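Gralwood Sets Service Schedule for Two-Arm Vial Handling Station
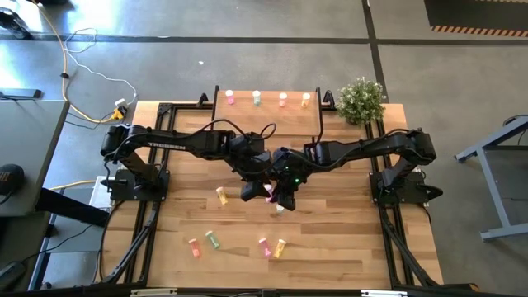 Station returned to regular use

The Gralwood Automation Center has completed the first full service of its two-arm vial handling station and has adopted a written maintenance schedule for the equipment. The station was returned to regular use on 17 November 2023, following an inspection of the arm mounts, cabling, grippers and wrist cameras.

The station consists of two black arms, one marked Trossen, mounted on opposite sides of a wooden worktable, which is braced by a black extrusion frame. The arms reach inward and share a working area near the middle of the table. Small plastic vials with white caps and colored bodies are used as the work pieces, and a raised wooden shelf at the back of the table holds them upright in a row.

The station was installed in April and is used by the Center's training program and by the Stovora project, which studies the handling of small containers in pharmacies and laboratories. Before the service began, it had logged 1,669 handling cycles.

Work carried out

The service was prompted by a gradual loss of accuracy at the shelf. Operators reported that the right arm was setting vials down slightly short of their assigned positions, and that the error grew over the course of a shift. Technicians traced the fault to mounting bolts at the base of the arm that had worked loose. The bolts were removed, cleaned and tightened to the specified setting. The same work was then done on the left arm so that both mounts would be in the same condition.

Cables on both arms were also rerouted. Each arm needs enough slack above the joints to allow full movement, but too much slack can let a loop drop into the path of the other arm. Technicians moved each arm through its full reach by hand with the power off, and the cable ties were reset at the points where the loops hung lowest. One connector was replaced.

Gripper fingers were checked for wear and for even closing. Two finger pads on the left arm were exchanged for new ones supplied by Tehrani, the Center's parts contractor. The camera housings at the wrists were wiped clean and their screws checked, after which the cameras were calibrated again.

Test results

A test run of 89 transfers was carried out after the work was finished. In each transfer, a vial was to be picked up from the open tabletop and stood on the shelf. The station completed 87 of these without assistance. The 2 remaining attempts were stopped by the operator when a vial rolled out of reach after first contact. No fault was found in the arms in either case, and the results were accepted under the Center's operating standard.

Tests in which both arms work close together over the middle of the table are run at reduced speed. This limit will stay in place until the next inspection, when the clearance between the grippers will be measured again.

New schedule

Under the schedule now in effect, operators are required to complete the following checks before the first run of each working day:

Confirm that both base plates are firm and show no movement when the arm is pushed lightly by hand.
Look over the full length of the arm cables for pinching, fraying or loose ties.
Open and close each gripper once at low speed.
Check the vials and caps for cracks, and remove any that are damaged.
Confirm that the emergency stop responds.

Mount bolts will be checked with a torque wrench once a month. Camera calibration will be repeated every three months, and also after any contact between the two arms, however slight. All findings are to be entered in the station log, including those that require no repair.

Staff who have not used the station since it was installed must attend a short refresher session before booking time. The session covers the daily checks, the correct way to support an arm when its power is removed, and the procedure for reporting a fault.

The Center's partner laboratory in Zondholm, which operates a similar station, has received a copy of the schedule and will follow the same intervals. Records from both locations will be compared at the end of the coming service period. Requests for station time may be submitted through the Center's equipment office.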